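Budgeting for a two-arm bench with five-finger hands: what am I missing?

Posted in Equipment and Purchasing
Binbridge community help, Automation section

benchbudget
Posted in July

I am putting together the equipment plan for a small cloth handling cell and would like a second look before the request goes in. The work is picking up soft goods, gathering them, and later putting them in or beside a small container. No hard parts, nothing heavy. The cell has to sit in a furnished room and not a shop, so fencing and a floor-bolted pedestal are out.

What I have priced so far:

Two arms with controllers
Two five-finger hands, cable harness included
One wrist camera per arm
One fixed camera for the workspace
One workstation
Mounting hardware for a table we already own

My quote from Tradville covers the first two lines. It lists hands as a single item per arm, with no spares and no gloves. The Koubek quote is higher and includes a spares kit, but the kit contents are not itemized and I have not had an answer on that.

The pictures show the type of work and the type of layout I am planning for. The third has the general arrangement.
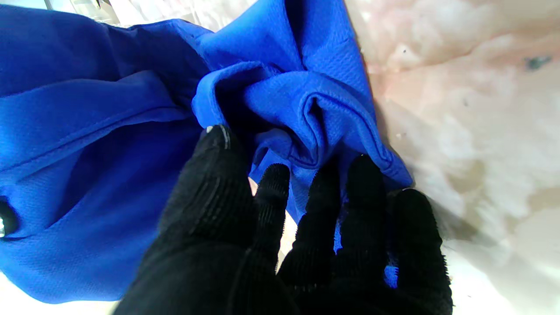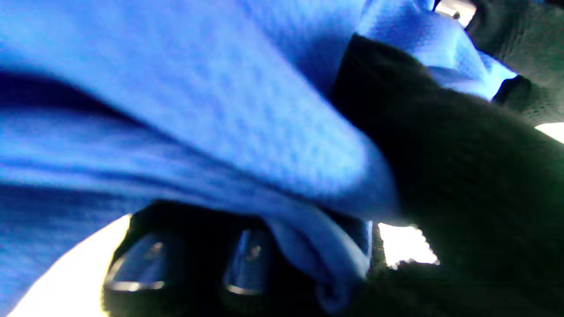
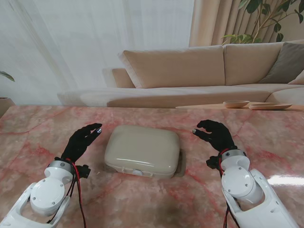

Specific points I need help with:

Gloves. Knit gloves over the hands seem to be treated as a consumable. I have budgeted 14 for the first year, at one change per month with two left over. I don't know if that is counted per hand or per pair, and the supplier's page does not say.

Cameras. Is one per wrist plus one fixed enough for cloth, or should I carry a second fixed camera from the start? Adding one later means a new request and a wait.

Spares. Is it normal to buy a complete spare hand, or do people stock fingers and cables only?

Lighting. I have nothing in the budget for this at all. The room has large windows with sheer curtains and the tabletop is polished.

Power and network are already in place.

Replies (3)

torque_and_tape
Reply marked helpful by the poster

Taking your points in order of cost.

Spares first. With two hands in service, buy one complete spare if the supplier sells left and right versions that share a wrist mount and most internals. If they don't share parts, a complete spare covers only one side, and the money is better put into fingers, tendons or linkages (whichever your model uses), and two full cable sets. Get the answer in writing before you compare the two quotes. An un-itemized spares kit should be priced at zero in your comparison until they list it. I have seen a "kit" that was a bag of screws and a hex key.

Cables deserve their own line. If the wires hang free outside the arm at the wrist, they will flex every cycle and can snag on the load, and cloth is a load that snags. Budget for sleeves and strain relief clips. It is a small sum, but it gets forgotten and then somebody uses zip ties, which make a hard bend point exactly where you don't want one.

Gloves: your 14 is low. Count per hand. Knit sheds fiber and picks up lint, and a fuzzy glove handles thin fabric differently from a fresh one, so you will want to change both hands together to keep the runs comparable. One change a month on two hands is already 24, before any losses. If there are sensors on the fingertips, ask whether the glove has to be cut to expose them. If so, add a few for the ones that get cut wrong.

Cameras: wrist cameras get blocked by the cloth you are holding. When a fold fills the view you learn very little about where the free edge is, and the fixed camera has to carry it. I would put the second fixed camera in the first request, on the opposite side from the first. Choose wrist cameras by minimum focus distance before resolution. At very short range a sharp sensor with the wrong lens gives you a large blurry picture of fabric.

Lighting: yes, add it. Polished stone plus window light gives glare that moves during the day. The cheapest fix is a matte mat over the working area in a color that is far from your cloth and your gloves. A pair of diffused lights is the next step. Do the mat first and measure before you spend more.

jj_linefeed

We run the Jillell table clamps on a bench like this and they are fine. Check your table edge thickness, the standard clamp did not open wide enough for ours and the long version had to be ordered separately. Also put rubber under the clamp face if it is stone.

No opinion on the hands. Ours are two-finger grippers. Have you looked at whether two-finger would do the job? It would take a lot off the total.

offset_origin

Agree with the first reply on cables and the second fixed camera. Three additions.

Table load. You say the table is already owned. Find out what it is rated for, and remember the rating is normally for a static load spread over the top. Two arms accelerating at the edge is a different case. If there is no rating, price a steel subframe that carries the arms independently and leaves the table to hold only the objects. I would put this ahead of lighting.

Storage. Four cameras recording full shifts will fill a workstation drive quickly. Work out your daily volume from frame rate and compression before you choose the drive. Most first budgets I review have the cameras and leave out the place to put the files.

Test objects. You will need duplicates of the cloth and of the container. Fabric changes with handling, and a lidded plastic box gets scuffed. We set aside $200 for this on our last cell and used it up by month 2. Buy the cloth in one lot so the color and weave match.

On gloves, ask for the price by the dozen pairs. Per-piece pricing on that item was poor from both suppliers I tried.

benchbudget

Thank you, this is useful. To the two-finger question: looked at it, and the later tasks include opening and closing a lid while the other hand holds the box, so the request stays with five fingers for now. I may price two-finger as an alternate line so the reviewers can see the difference.

Revised list: second fixed camera added, cable sleeves and clips added, mat added, glove count redone per hand, separate line for test objects. Subframe is on hold until I can find the table rating. Tradville has confirmed that left and right share the wrist mount but not the thumb assembly, so I am leaning toward one spare thumb per side plus a finger set. I have asked Koubek again for the kit contents and will compare on bare hardware if they don't reply.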